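Notebook, May, started just after breakfast

Equipment plan for the second half of the year, bedroom work. I'm writing this out at length so that whoever picks up the order form after me can see where the numbers came from, and so I don't have to work it all out again in a month (I know what I'm like).

We have 1307 to spend in all, and it has to cover the two-handed folding work as well as spares. I went through the old Atport quote again with a cup of tea. They want 522 for another pair of hand-held grippers with the parallel finger pads, the same pattern as we use now, and I'm very much inclined to stay with that pattern. Everyone has got the feel of it, the spares already in the drawer would fit, and I'd sooner not start teaching hands new habits halfway through a task list. Pullell do a lighter one which I liked a good deal when I tried it, but the pads are narrower and I do worry about them on thick knits.

Knits are really what this is all about. Tea towels and pillowcases we can manage with nearly anything, bless them, but a ribbed knit stretches when you pull and bunches when you push, and you want a wide pad and a gentle close. The striped one on the bed is a good test, with all its bands of off-white and black and the two red stripes to steer by. 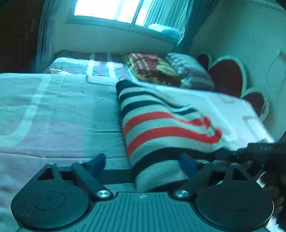
What to buy, in order

First, the second pair from Atport, 522. I've gone back and forth on this and I keep arriving at the same place. With only one good pair, a set of worn pads stops the whole day, and we've had two of those days already this spring.

Second, finger pads. I'd like 274 put aside for these and not touched for anything else, please. The blue ones wear at the tips first, and I would change them in pairs even when one side still looks fine. Ask Padilla whether they'll cut them from our drawing again – last time they did it very nicely, though it took longer than they said.

Third, lighting. A big window behind the bed goes pure white in the pictures and the colours near it come out very blue-green, so reds are about the only thing I'd trust by eye. A plain lamp on the near side and a thicker curtain lining would help, and neither should cost much. I haven't got a proper price yet.

Fourth, and I know this will disappoint some of you, the Ellen stand. It is a lovely thing and I would happily have one in every room, but it's almost 900 by the time you add the clamps, and we can't have that and the second pair too. I've moved it to next year's list, at the top, underlined twice.

A few thoughts on how we use the money once it's spent. For the folding set I want both hands at the garment from the start, one on each side, and the striped piece laid out so the collar end is away from you and the bottom edge comes towards you.

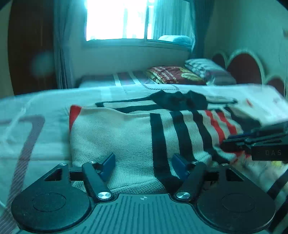 So the first two items come to 796, and that leaves 511 for the lamp, the lining and whatever breaks. I'd feel happier holding most of that back until the autumn. Screws and small fasteners can come out of it as we go, as long as somebody writes them in the back of this book, which I've ruled up with columns for the purpose.

Still to do: ring Atport and ask if the quote stands, measure the curtains (both sides, they don't hang alike), and dig out the pad drawing for Padilla. Put the kettle on first.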